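From: Chiyo Mizuno
To: druvine-dev
Date: Tuesday, January 16, 2018
Subject: Re: [druvine-dev] gripper width estimate, error on bare surfaces

> The width numbers in the Pellenport report look too good to me. 374
> segments and the median error is below what I get from the encoder on
> our own unit. Were the segments with nothing between the fingers left
> in? If so they should be reported separately. With no object to lock
> on to I would expect the tracker to drift toward whatever texture is
> behind the fingers, and wood grain is about the worst texture I can
> think of. Also, does the static mask still cover the left side of the
> image, or did that go away with the Kekora mount?
>
> Grasso

Yes, they were left in, and you are right that they should be split out. Of the 374 segments, 242 have an object between the fingers for the whole segment. The rest are approach, retreat, or idle. I reran the evaluation on the two groups separately last night.

Short version: the median hardly moves, but the tail does. Nearly all of the large errors are in the group without an object, and within that group they are concentrated on the wood tabletop. The gray mat segments are fine.

The failure is not quite the drift you describe. The outer contour of each finger is tracked well on wood. Black on pale wood is an easy edge and the fit residual is low. What goes wrong is the refinement step, where we take the fitted contour and search inward along the normal for the tip corner. Two things confuse it:

1. Grain lines that run close to parallel with a finger's edge. The search window picks up a second weak edge at nearly the right angle and the corner gets pulled along it.

2. Small dark marks on the table. They pass the blob filter at the scale we use for the holes on the top face of each finger, so a mark near a fingertip can be matched as a hole.

Two samples from the idle group, same table:

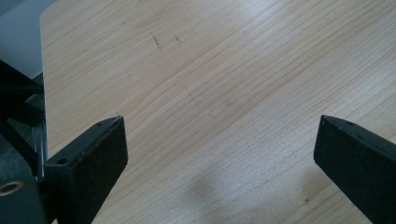
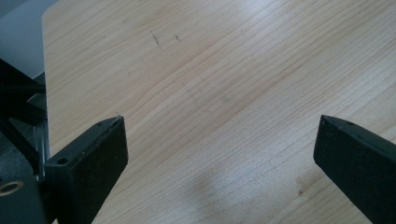 Both: fingers apart, nothing held. Note the speck on the wood by the right finger.

With the old refinement, 18 segments end up with at least one tip assigned to the wrong corner. I tried three changes, one at a time, so the effects can be told apart:

a) Raise the blob threshold. Removes most of the false hole matches but also loses real holes when a finger is in glare. Net effect close to zero. Dropped.

b) Require the hole and the tip corner to keep a fixed distance in the finger's own coordinates. The distance is known from the part drawing, so this costs nothing at run time. Brings the 18 down to 11.

c) As (b), and in addition estimate the dominant gradient direction of the background in a band outside the contour, then down-weight edges in that direction during the corner search. On the segments I have looked at so far this fixes the grain cases, but it also slows the refinement step by over a third. I don't have a final count because the run was still going when I left.

My preference is to merge (b) now and keep (c) behind a flag until someone has profiled it. The band computation is done per frame at the moment – for a table that does not change it could be done once per segment, or every few frames if the gripper is moving fast.

On the mask: yes, it is still there. The mechanism at the left of the image is fixed relative to the camera, so the mask was redrawn once for the Kekora mount and has not been touched after that. I checked that it does not clip the left finger at full opening. It comes close, and if anybody shims the mount it will need to be redrawn. There is a check for this in tools/ but it is not part of the default test run. It should be.

One thing I have not resolved. In the idle segments the width estimate has a slow oscillation of small amplitude with a period that doesn't match the frame rate or the encoder polling. It could be exposure control reacting to the sheen on the table. If you have logs from your unit with exposure locked, I would like to compare before we freeze the evaluation set in March.

The patch for (b) is on the branch tip-refine. The split tables will go into the report as an appendix, with the combined row kept so that old results can still be compared.

Chiyo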